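The Surnholm Workshop Puts an Arm to Work

By Florence Petrenko

The Surnholm shared workshop opened its automation bay to members last November, and the project that has occupied it longest is also one of its plainest. Brittany Robichaud and Thoa Cao are building a cell that picks small blocks out of a bin and sorts them by color.

The members named the project Drukdale, after the street where Ms. Robichaud keeps her own garage shop. Its budget was set at $1,398, excluding the arm, which belongs to the workshop and is booked by the evening. Most of the first month went to cable routing and to a long discussion of fingers — their length, their angle and how far they should open.

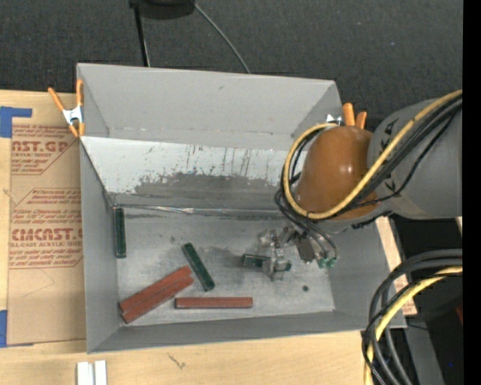
Red and green blocks were chosen for the trials, and they are left at whatever angle they fall. A block lying against a wall presents a different problem from one in the open, and two that touch present another. The bin is held with spring clamps, an arrangement Ms. Cao intends to replace with a proper fixture once its position has been settled.

"We moved it so often in the first weeks that bolting it down would have been a waste of good wood," she said.

The pair keep a written log of every attempted pick, which stood at 3,654 entries when this article was prepared. Failed attempts are recorded with the same care as successful ones, and members may consult the log at the front desk.

Lise Gill, who coordinates the bay, has scheduled 4 further evenings for the project. Members wishing to reserve the arm after that should apply to her in writing.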